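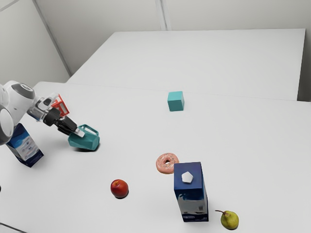 Effie Tosh wrote back within minutes of my first note to say the stop should have tripped long before the pitcher got leaned on, and had anyone looked at the force limit since the Strachan update? Well, no. I hadn't. So I went back through the whole checklist, and I'm posting it with my comments left in, because the tidy version leaves out most of what I'd want to read if I were taking over this cell.

70 shares

CULNESS TABLETOP CELL, SIM SIDE
Checklist after the pitcher fault
Filled in by Catriona Kerr

What went wrong, quickly: the arm closed on the teal pitcher, the pitcher went over at an angle, and the arm kept pushing down as if it still had travel left. No stop. The run carried on and got logged as a pass (a pass!). We'd done 1000 runs in January with that limit file in place, and I'd been pretty pleased with them. The real cell at Plamesholm uses the same file, so I've locked it out until this list is clean.

1. Real cell locked out before anyone edits anything
OK. Key is in the drawer, tag is on the switch. I called Plamesholm as well, since a tag is easy to walk past when you're carrying coffee.

2. Force limit loaded and read back from the controller
FAIL. Found it! The update put the downward limit back to its default, which is blank, and blank gets read as "no limit." The sideways limits were fine, so a quick look at the settings page shows a nice column of numbers and your eye slides right over the gap. Mine did, anyway. Please read each value out loud against the printed sheet.

3. Stop trips when the arm pushes on the table
FAIL, then OK once I'd put the limit back. Do this one with the gripper empty first and then with something in the fingers. I had only ever done it empty.

4. Stop trips when a held object touches the table
FAIL. Still open. With the pitcher in the fingers and its wide base on the table, the contact gets booked to the pitcher and never reaches the arm's own check. I think this is the real trouble and item 2 just let it through. Prundcombe wrote that part, so I've sent them the log.

5. Tilt check on the held object
FAIL. There is one, but it only runs after the lift starts. Ours never got to the lift, so it never ran. I'd like it to start as soon as the fingers close. I don't know yet what that does to the cycle time and I don't much care.

6. Finger pads line up with the grasp point
OK, sort of. The grasp point for the pitcher is fine when it's standing upright. It doesn't get worked out again if the pitcher moves while the fingers are closing. Marked OK because that's what the item asks, but I've added a line for next time.

7. Clearance to everything else on the table
OK for the cube, the donut, the apple, the pear and the tall carton. NOT OK for the carton under the arm. The sheet wants over 200 millimeters between any part of the arm and a loose object, and the planner was measuring from the gripper only. So you can have a carton sitting tucked in by the lower part of the arm and get a green light. I've changed the planner setting and moved that carton's start spot for the reruns.

8. Red open frame at the wrist included in the collision model
OK. I did wonder, but it's in there, and at the right size.

9. Table seam
OK. Both tables are at the same height in the model. I checked this because Plamesholm had a small step there last winter and it gave us some very odd contact readings.

10. A failed run is logged as failed
FAIL. The log asks "did the fingers close on the target?" and nothing else. Every bad push with a good grip went down as a pass. I'm rerunning the January batch with the new check, so please don't quote any numbers from it yet, including the ones I quoted at lunch.

11. Sign-off
Not signed. Items 4, 5 and 10 are open. The lockout stays on until they're closed and someone other than me has repeated items 2, 3 and 4 from the printed sheet.

2 comments

Effie Tosh
Agree on 4 being the big one. Can you try it with the carton too, held by the top? The pitcher has that flared rim and I'd like to know if the shape matters or if it's any held thing at all. Also I'd fail item 6. If we add a line for next time we'll forget it.

Catriona Kerr
Fair, 6 is now a FAIL. Carton test is set up and I'll run it after 3 p.m. when the queue frees up. If it pushes through the same way, I'll add it to the log I sent Prundcombe.

Questions about this checklist: ask at the Culness bench | © Culness | Back to top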